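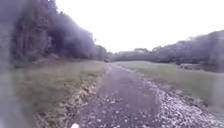 **Ticket 2315 - Path rover slows and stops on the gravel margin, and which speed rule applies**
Opened by: Dalia Jaunzems
Assigned to: Lahcen Soliman
Site: Fekent, path and track section
Status: waiting on one answer, see the end

Hi Lahcen, and thanks for picking this one up so quickly! I'll put down everything I have, so please bear with me if some of it is old news.

The rover dropped to crawl speed 7 times on the outbound run and came to a full protective stop on 4 of those. Each time the log gives the same line, "edge confidence low, right". Sayaka Tsuji was walking along as the attendant and cleared each stop by hand, exactly as our operating rules ask. She'd like it known that her knees are fine and her patience is nearly so.

My first thought was the edge detector. On the right the stones run out over the asphalt, and the Jakeck planner has to decide where the path finishes and the margin starts.

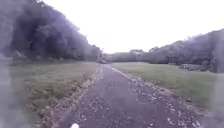 *Asphalt section, loose debris heaviest toward the right-hand side.*

**Reply - Lahcen Soliman, May 20, 2024**

Hello Dalia, lovely clear ticket, thank you. I've been through the log and I'm fairly sure the detector is doing its job. Our site rules say that where the rover can't place the edge, it slows first and stops second, and it never guesses. So please don't lower the confidence threshold, tempting as it is. Darlene Tremblay and I went round and round on that last October and the wording we settled on is firm: a threshold is only changed after a written risk review, signed by someone who isn't running the trial.

What I did find is that the unit was still loading the "sealed surface" profile from the Ikeda site. It expects a clean painted edge and gives up early when it meets stones. Could you please try the following, in this order:

1. Put the rover in hold and have the attendant confirm the handheld stop works before anything else is touched.
2. Load the "mixed surface" profile and write the change in the site log, with your initials.
3. Check that the edge window reads 4000 ms.
4. Walk the route ahead of the rover before letting it go. 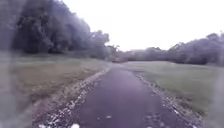

Step 4 is the one people skip, and I've been guilty of it myself. Under our rules the walk-through counts for one run only, so if you break for lunch you'll need to walk it again. A bit of a nuisance, I know - but surfaces outdoors don't stay put.

**Reply - Dalia Jaunzems**

Done, all four steps, and the handheld stop passed first go. On the asphalt section we had no full stops at all and only one slowdown, which Sayaka felt was quite reasonable behaviour. Hooray! I've copied the log into the Jarus folder under this ticket number.

The gravel track is where I'd still like some guidance. The mixed profile allows the same top speed there as on the asphalt, and that doesn't sit right with me.
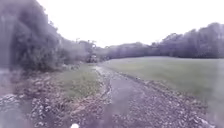

Our rules list "sealed" and "unsealed" as separate surface classes, with walking pace the limit on unsealed ground and lower again through standing water. The profile doesn't seem to know about either one. For now I've capped the speed by hand and noted it in the log, and I've asked Sayaka to stay within reach of the stop the whole way along. We're also treating any vehicle on the route as occupied until somebody has gone up and checked, as per the shared path section.

**Reply - Lahcen Soliman**

You're quite right, and the hand cap is the proper thing to do in the meantime. Please keep it on. I've passed the profile to Wissam Najjar so the surface classes can be built in properly, and I'll leave this ticket open until he tells us whether the water limit can be set separately.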